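From: Setareh Hosseinzadeh
To: teleop-users
Date: September 2, 2022
Subject: Re: [teleop-users] Flat cutlery, and when to start over

Crisóforo Tlapale wrote:

> We have 41 demos of the fork task now and I would throw away half of them.
> Marisol drives with the leader arm and she is good, but every time she
> comes down on the handle she slows to a crawl in the last inch and then
> wiggles. The policy we trained on Enden learned the wiggle perfectly. It
> hovers, it wiggles, it hovers again. Cups are fine. Blocks are fine.
>
> Two questions. Do you cut the hesitation out afterward, or record again?
> And does anybody guide the arm by hand for this instead of driving it
> from across the table?

Hi Crisóforo, hi all,

Oh, I know that wiggle! We had it for most of last November and I am so happy somebody else is fighting with it, because I have been wanting to talk about forks on this list for ages.

Record again. I tried the cutting first, because I am lazy and we already had a folder full of takes. Trimming the pauses made the arm jump, since the wrist was in one place before the cut and slightly somewhere else after it. You can smooth that over, and Ezequiel wrote a script that does it pretty well, but the smoothed motion is something no person ever did with the arm, and it showed. The gripper came in fast and low and shoved the fork along the plastic. New takes with a relaxed driver beat the repaired ones right away.

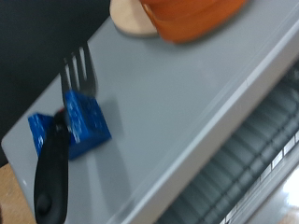
Setareh Hosseinzadeh

You get a lot of smear in the wrist view when the arm is moving, on the tines most of all. I used to delete any take with blur like that. I have stopped doing it. The arm is going to see the same smear when it runs by itself, so it may as well see it in training, and the black handle stays easy to find even then. What I do delete is any take where the driver was clearly looking for the fork instead of going to it.

About the hovering. Ask Marisol what she is looking at in the last inch. I bet it is the screen. When I drive from the wrist view alone I lose all sense of height right at the end, and that is exactly where I start poking around. Brenda had me stand up and look straight at the gripper, with the screen off to one side, and the crawl went away in one afternoon. I was a little annoyed at how simple it was – I had been about to rewrite the whole control loop.

There is a catch. If the driver can see something the camera can't, the policy has to guess at it. So we keep a rule: look with your own eyes to get the height, but pick your target only from what the camera shows. If the handle is out of view, back up until it is in view and then go. That backing up is a useful thing to have in the demos anyway. Ours does it without help now when it loses the fork, and I cheered out loud the first time.

On guiding by hand: yes, we do it, for exactly this kind of pick! Put the arm in its loose mode, hold it behind the wrist, and walk it down to the handle. You feel the contact, so you stop when you should. Two warnings, though. Keep your fingers out of the camera view, or the policy will decide that fingers are part of the job. And the gripper still has to be closed by something, so we taped a foot pedal under the table. Pressing late is the commonest mistake, and you end up teaching the arm to sit there with the fork between open fingers.

We mix the two kinds now. Hand-guided for the last few inches, remote for everything else, both saved at the same rate. On the Olvera arm that came to 80 takes for the fork, and it picks from odd angles I never showed it.

One more thing to try before you record anything: lay the fork across something. When it is flat on plastic there is hardly any room to get under it, and a new driver will fight that for an hour. With the handle raised a bit, people relax, and then you can work down to the flat case once they have the rhythm.

I can put Ezequiel's smoothing script up next to the pedal wiring notes if people want it, even though I just told you not to use it. And Crisóforo, please send a couple of the wiggly takes – I would love to run them here and see if our arm picks up the same habit.

Setareh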